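Partner Microsite FAQ

Last updated 6/16/24

These answers cover the onboarding microsites Ranico builds for brand and sponsorship teams. Contract terms are in your statement of work.

What is a partner microsite?
A small, password-protected website that holds the brand guide, asset library, contact list and content calendar for one partner program. Each program gets its own site.

How long does a build take?
Standard builds take 20 working days from the date we receive final copy and logos. Late copy moves the launch date by the same number of days.

How many partners can log in?
The base plan includes 200 accounts. Inactive accounts count toward the limit until an admin removes them.

Can we see a finished site?
Yes. The Istetgate program site is open to prospective clients on request. It has 183 pages and uses the standard template with custom navigation.

What file types do you accept?
Logos as SVG or EPS. Video as MP4. Copy as a plain text or Word file – no PDFs, please.

How many rounds of changes are included?
3 rounds: one on structure, one on design and one on final copy. Extra rounds are billed by the hour.

Can the site connect to our asset manager?
We support Tyagi and Plillanura. Other systems need a technical review before we quote. Single sign-on for Plillanura is planned for September.

Do you produce visual content as well?
Yes. Stills and rendered backgrounds are quoted separately from the build. Files are delivered in web and print sizes, and usage rights are set out in the quote.
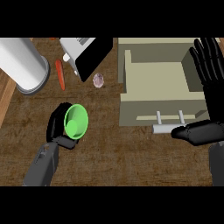 Rendered tabletop, top view

Who owns the site when the contract ends?
You own all copy and supplied assets. The template stays with Ranico. We can export your pages as static files, or keep the site online under a hosting-only plan.

Who do I contact about an existing project?
Write to Kanchan Upadhyay, client services, and put your project code in the subject line. Requests without a code go to the general queue.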